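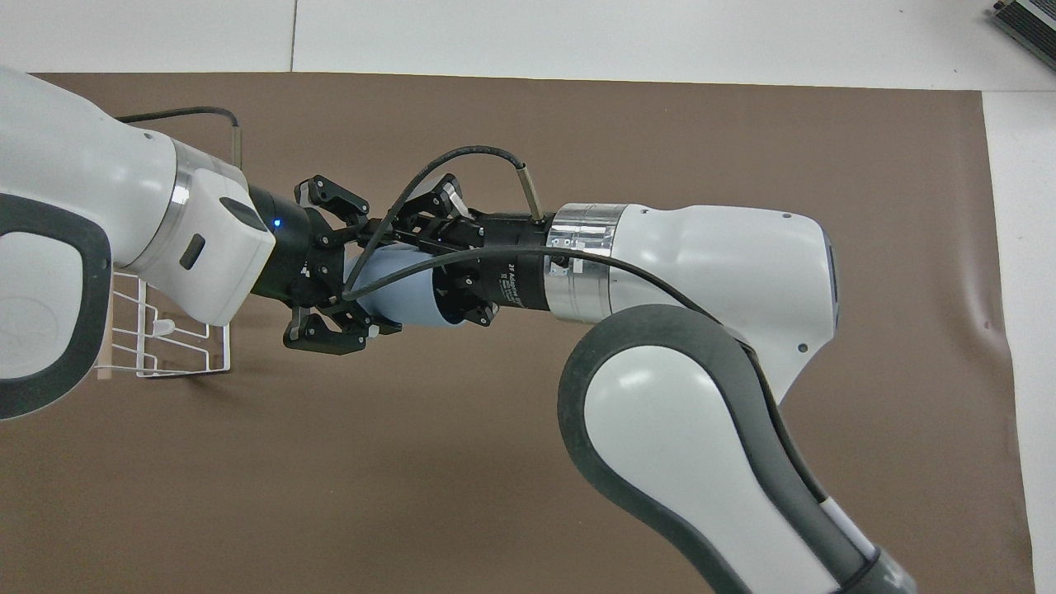
Figure 6. The brown mat spread over the tabletop, covering most of it.

Section 4: Setting Up Your Faltadlow Work Mat

Now that the mat is out of its tube and you have checked it against the packing slip, we can get on to the pleasant part. Give yourself an unhurried hour for this section. Most of that time is waiting for the mat to relax, so you may as well put the kettle on.

The steps are the same for the Pimden (the smaller mat) and the Moscombe (the large one, 52 inches on the long side). Where they differ, we say so.

4.1 Before you unroll

1. Clear the table completely and wipe it with a barely damp cloth. Crumbs and grit are the great enemy – a single grain of sand under the mat will work its way into a bump, and you will find it with your pen every time you write a letter.

2. Dry the table with a second cloth and leave it for 20 minutes. Wood holds on to more moisture than you would think, particularly an old table with an oil finish.

3. Run your palm over the surface and feel for wax drips or dried glue. Lift these with the edge of an old plastic card.

CAUTION: Do not use furniture polish before laying the mat. The polish stops the backing from gripping, and on some finishes it leaves a cloudy patch that is very hard to get out.

4.2 Laying the mat

4. Set the roll along one short end of the table with the backing facing down. The backing is the duller side, with the maker's stamp in one corner.

5. Unroll slowly, smoothing outward from the middle with your forearm as you go. Moscombe owners will find this much easier with 2 people, one at each long edge.

6. Look at how the mat sits. An even border of table all the way around is nice to see, but if you are right-handed and tend to work toward that side, by all means shift it over. It is your table.

7. Weigh down the corners. Hardback books are ideal. Please don't use cans from the pantry, as the rims leave rings.

8. Leave the mat alone for 60 minutes. The curl at the ends should settle by itself.

NOTE: In a cold room the curl can hang on until the next day. Zoia Koval, who answers our letters, keeps her own mat in an unheated porch and swears by rolling it loosely the opposite way for a little while and then starting again at step 4. Please don't reach for a hair dryer or an iron.

4.3 Fitting the edge clips (Moscombe only)

9. Find the bag of clips in the bottom of the tube. It likes to hide under the paper collar.

10. Slide each clip onto the table edge with its felt side against the wood, then press the mat gently under the lip.

11. Tighten the thumbscrew until it just stops turning freely. A further quarter turn is plenty.

CAUTION: Overtightening will dent soft woods such as pine. If your table top is glass, leave the clips off altogether and rely on the backing.

4.4 The first few days

You may notice a faint smell when the mat is new. It comes from the dressing we put on the surface, and an open window will see it off. The color will deepen a little with handling too, and quickest where your wrists rest. Lots of our customers grow fond of this, but if you would like an even tone, turn the mat end for end every April, when you are doing the rest of the spring cleaning anyway.

Keep hot mugs on a coaster. Mop up spilled ink or tea right away by blotting, never rubbing, and see Section 6 for marks that have already dried in.

If a corner still lifts after a week, go back to step 7 and give it another night under the books. Should that fail, write to Lesia Hrytsenko at the Ostapchuk workshop with the number from your packing slip, and she will send a set of adhesive corner dots at no charge. They peel off cleanly from varnished wood – test a hidden spot first if your table is waxed or painted.

Section last revised 21 June 2022. Continue to Section 5, Cutting and Pasting on the Mat.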